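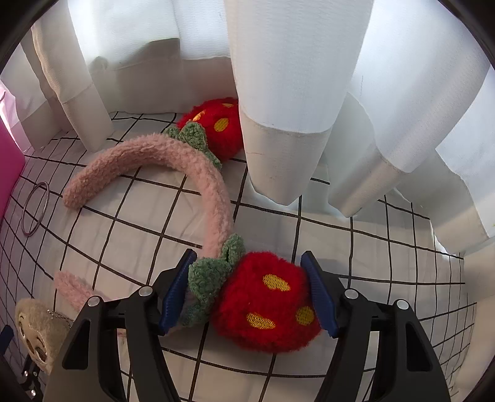
Chapter 5
Collecting demonstrations by hand

A robot arm can be taught a task by showing it the task many times over. The oldest way of doing this is to drive the arm itself with a joystick or a second arm, and it is slow. The method covered in this chapter leaves the arm out of the collection stage. A person holds the gripper, carries it to wherever the work is, and does the job while a wide-angle camera fixed to the tool records what happens between the fingers. Soft goods are a good place to start. A fuzzy headband with a plush strawberry at each end has no flat faces to grip and no fixed shape, and the person holding the tool must decide where the pads go, in this case on either side of the nearer strawberry, with one pad against its leaf cap. That decision is the thing we want the robot to learn.

The chapter follows one study from start to finish, the Flokevik trials, run over a single March at the Grallport lab. The trials produced 1067 demonstrations, of which 400 were set aside for the first round of training. We use the smaller set for most of the worked material and return to the full one in Section 5.4, where the question is how much the extra recordings helped.

5.1 What a demonstration contains

In the Flokevik trials, each demonstration is a video and two other records made at the same time: the path of the gripper through space, and the width of the opening between the fingers. The path is worked out afterwards from the video and from a small motion sensor in the handle. The width is read from the video alone.

All three must share one clock. If the width record lags behind the path, the robot will learn to close its fingers after it has already begun to lift. This fault is hard to spot by eye, and Section 5.2 gives a test for it.

The view from the tool is also the only view. The learned controller, called Stevum in the trials, receives the same kind of picture when it is mounted on the arm, so nothing seen from across the room can be used in training. Objects behind the fingers are hidden during part of every grasp. Learners often try to fix this by adding a second camera - we discuss in Section 5.3 why that brings problems of its own.

Before reading on, you should be comfortable with coordinate frames (Chapter 2) and with the idea of a policy as a rule that turns what is sensed into a movement. No knowledge of camera calibration is assumed.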